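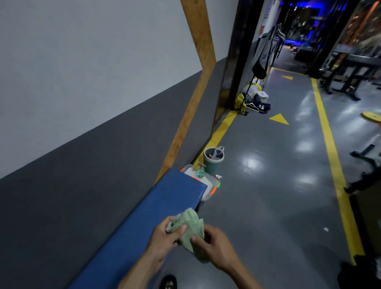 The Cloth Comes First: A Morning Looking After Number 127

I had pictured something more glamorous. When Vilhjálmur Kirkegaard invited me to watch him get his floor-cleaning robot ready for the day, I imagined a laptop, some blinking lights, maybe a screwdriver with a name I couldn't pronounce. What I got was a cloth. A pale green one, crumpled up between two hands, next to a long blue bench in a gym.

"You start with the cloth," he told me, and then he didn't say anything else for a while. He's like that.

Vilhjálmur looks after the machines for Clarulden, a small outfit that leases cleaning robots to gyms, swim clubs and one very tidy bowling alley. The model he was working on that morning is the Saltora, a knee-high thing shaped like a footstool that scrubs hard floors all night and parks itself before the first members come in. Every unit gets a number. This one is 127, and it has been driving up and down the same stretch of shiny gray floor, between the same two yellow lines, for long enough that he talks about it like an old dog.

The setup

The floor is why he likes this job so much. It's epoxy, it's glossy, and it throws the ceiling lights right back at you in big white patches. Beautiful! Also a pain in the neck, because the Saltora finds its way partly by looking, and a bright patch on the floor can look to it like the edge of something. When 127 was new it would trundle up to a reflection, stop, think it over and go around. The night log from its first week shows 1134 of these little hesitations. (I asked to see it. It's a very dull document and I loved it.)

So a good part of setting up a Saltora is teaching it which shiny things to ignore. You walk it through the room by hand, once with the lights up and once with them down. The back of this place is all blue accent lighting, so that end got a third pass. Mirrors have to be drawn onto the map as walls, or the robot sees a whole second gym in there and wants to clean that too.

The yellow lines and the painted arrows turned out to be a gift. They were there for people, but a bold line on gray is about the easiest thing in the world for a camera to follow.

The daily wipe

Now, back to the cloth. The robot has two camera windows and a strip of sensors along its front, and gym floors are full of chalk, lint and hair. Vilhjálmur wipes the windows every time he visits. He folds the cloth so there's always a clean side facing out, does the windows first and the bumper last, and never sprays anything straight onto the machine. Spray goes on the cloth. He said that one twice, so I'm saying it too.

After that he flips 127 over and pulls the brush roller. You would not believe what comes off a brush roller. He cuts the hair away with a seam ripper he bought at a fabric store, spins the bearing with one finger, listens, and puts it back. The roller is good for 2000 hours by the manual, but he goes by the sound. A dry bearing ticks.

Then the squeegee, the rubber blade that pulls up the dirty water. It has two usable edges, so when one gets nicked you turn it around. People forget this and order a new one. Kokerness, the supplier, is happy to sell it to them.

When it goes wrong

Most of his calls are about streaks, and most streaks are that blade. The strange ones are more fun. Last May a unit at the Østergaard swim club refused to leave its dock for three nights. He swapped the battery, then the dock, and finally lay down on his stomach and looked at the room from the robot's height. A potted fern had been moved, and one frond was hanging in front of the bumper sensor.

He lay down on his stomach for me, too, to check how 127 would see the walkway. I got down there with him. It's a different room at that level! Every little scrap looks like a boulder.

The last step is a test run at walking speed, down along the arrows and back. He walks behind with the stop button in his hand and won't chat until it's finished. Then he writes the roller hours in a paper notebook, because the app only keeps the last 100 entries, and rinses out the cloth for next time.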